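Wostgate's big gray bin settles into its new room on Rudport Road 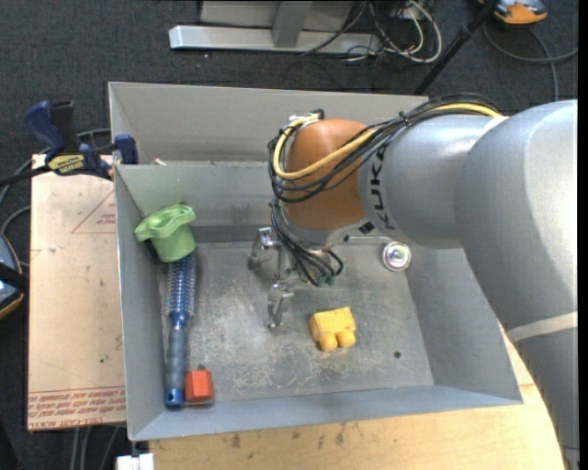

The bin at the parts exchange, on its wooden base over the new charcoal carpet. The metal floor is covered in pale scuffs and scratches.

If you have ever needed one hinge, or a drawer pull to match the five you already own, there is a fair chance that somebody in Wostgate has told you to go and see what's in the bin. For as long as the parts exchange has been going, that has meant a large sheet-metal bin with sloping sides and a low front wall, and people have leaned over it on their lunch hours looking for the one small piece that would save them buying a whole new set.

The bin moved in August. It left the back half of the old Takagi feed store, where the rain had started coming in over the door, and it now lives in a front room on Rudport Road, two doors up from the bakery. The room has heat and it has carpet, and on Saturday mornings it smells of cinnamon whether you want it to or not.

"I must have had 20 people ask me if we were getting a new bin to go with the new room," said Jurgita Mockus, who has run the exchange from the start and still keeps the ledger by hand. "And I said no, why would we? It's a good bin. It has scratches on the bottom, and so would you if people had been dropping door locks on you all that time."

The exchange works the way it always did, and for readers who haven't been, it is simple enough. You bring in the usable bits of whatever you're taking apart or throwing out, such as knobs, brackets, casters, hooks, latches and shelf pins. They go into the bin to be looked over. Anything that's broken or too rusty to be of use to anyone goes out for scrap, and the rest is tied in pairs or sets where that can be managed and put away in the drawers along the wall. Then someone who needs it comes and takes it home. Money doesn't come into it, although there is a jar by the door for the electric bill and it does get fed.

Last year 2567 parts went back out to people's homes, by the ledger, which is the most in any year so far. Mockus puts a good deal of that down to the kitchen at the old Climus boarding house, which was pulled out cabinet by cabinet in the spring. The owners brought over every last piece of hardware in coffee cans, and 89 matching brass pulls came out of it after cleaning. All but a handful were spoken for before the summer, and several dressers and at least one church vestry are looking a lot smarter now.

Chie Shimada took some of those. She had been fixing up a sideboard that belonged to her grandmother and had gone through two catalogs without finding anything she liked. She came in on the way home from work one evening, meaning to stay for a minute, and ended up helping to sort until closing time. She has been back most weeks since then.

"You get your hands in there and you can't stop," Shimada said. "You find one half of something and you just know the other half has to be around. My husband has learned not to wait supper on me."

Getting the bin up the road turned out to be the hardest part of the whole move. The drawers went over in a borrowed van in a single morning, and the shelves came apart nicely, but the bin is all one shape and not a convenient one. Jonas Lanz, who has the upholstery shop across the street, measured the doorway twice and was sure it would go through. Then he measured the bin and was not so sure. In the end the door came off its hinges, and a good many people stood on the sidewalk giving advice, and it went in tilted with the back panel leading. Lanz would like it known that the door is back on and closes better than it did before. (The new hinges came from the exchange, of course.)

There was some talk about the floor. The room was last used by an insurance office, which left behind a dark charcoal carpet in very nice condition, and Tomomi Ogura, who owns the building and is letting the exchange have it for a small rent, was hoping it might stay that way. Having the bin sit on wood was her idea. It keeps the metal off the carpet, and she says it makes less of a racket too, which the dentist upstairs will be glad of.

"I came down that first weekend expecting to hear a lot of banging," Ogura said. "Mostly what I heard was people talking about their bathrooms."

Not everybody was in favor of keeping the old thing. There was an offer of a set of plastic tubs from a store that was closing, and they would have stacked, and they would certainly have been easier to carry. Mockus thought it over for a week or so. What settled it for her was the low front, which lets the younger children and anyone sitting down see what they're doing. The tall back panel is handy as well. Small springs have a way of taking off when you least expect it, and that smooth back has sent plenty of them right back where they came from.

Around 130 households have signed the book since the move, and a good share of them had never been to the feed store at all. Some only came in to get out of the heat, or because they saw the door standing open on their way to buy rolls. Misaki Kobori wandered in with a paper bag of curtain rings that had been riding around in her car since she moved to town. She left without the curtain rings and with a set of four casters, and she is now building a cart for her seedlings, so it sounds as though everybody came out ahead.

There are a few things the exchange is short on at the moment. Sash locks for older windows are always wanted, and so are cabinet hinges in pairs, closet rod holders, and the little cup-shaped feet that go under a sofa leg. Please don't bring paint, batteries or anything with gas in it. Loose screws are welcome as long as they come in a jar or a bag with a label, and if the label says what they came out of, you will make Mockus very happy.

The room is open in the late afternoon from 4 until 6, and on Saturdays from 9 until noon. Parking is behind the bakery. If the side door sticks, give it a push near the bottom, and mind the step as you come in.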